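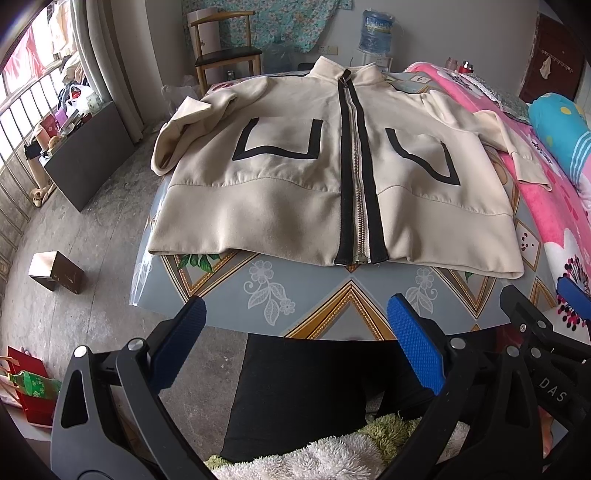 Open day at Kakholm: who went, and what did you think of the folding?

Last updated: August

We use cookies to remember your login and reading settings. Accept / Manage

Stikudach
Just back from the Živković open day and I'm still buzzing, so forgive the length. I went for the welding cell (great, loud, worth the line) and ended up spending most of my afternoon on the clothes-handling part. They let you try the hand-held grippers yourself! You squeeze, the fingers close, and the recording goes into the pile they train the arms on. I got 2 turns. My first sleeve fold was a disaster and I loved every second.

Jallero
I went too, in the morning. Fun, sure, but I came to see robots and mostly saw people holding grippers. The arm folded one towel while I was there and it took 10 minutes with the resets. I expected more for the drive.

Stikudach
Fair, the arm was slow. But did you stay for the talk? They went through why a jacket is so much harder than a towel. Zipper's stiff, sleeves are floppy, and the collar wants to stand up whatever you do with it. I've folded jackets all my life and never thought of it as three problems.

weldnut
Same question I had at the talk: why not just do all of it on a clean white bench with good lighting? You'd get tidy data and a robot that works by Christmas.
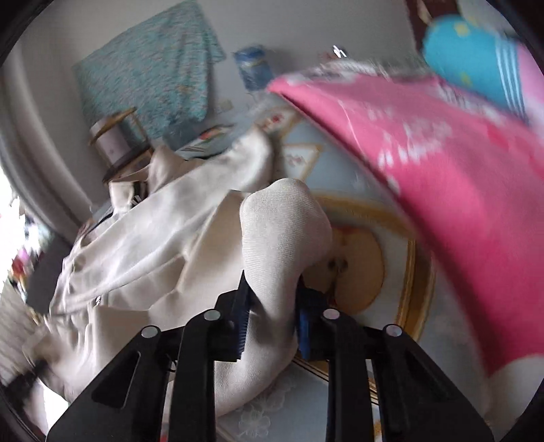
oxbow_lane
Cloth is my whole hobby (I sew, badly) so I'll argue with weldnut a little. A robot trained on a clean white bench learns clean white benches. Slippery fabric bunches up differently every time you pick it up, and at home it's sitting on other fabric. Pale cloth on a pale blue printed sheet, with a pink blanket right next to it, is a much tougher thing to sort out than a shirt on a bench, and it's closer to my bedroom too. I asked one of the staff how they decide where to pinch and we talked for ages, she was so patient with me!

weldnut
OK, the background point I'll give you. I still think you start simple and add the mess later. Two fingers is also a strange choice for cloth. I'd want at least three.

oxbow_lane
Two fingers is how I pick up a pillowcase, more or less! Thumb and one finger, lift, shake it out.

Jallero
You shake it out. The arm didn't.

Stikudach
Ha, true. They said shaking is on the list for next year. If anyone's going to the next one, get there before noon, the hands-on table had hardly any wait when I arrived and a huge one when I left. And wear shoes you can stand in.

weldnut
Is the welding cell running all day or only at set times?

Stikudach
Set times, on a board by the entrance. I caught the 11:30.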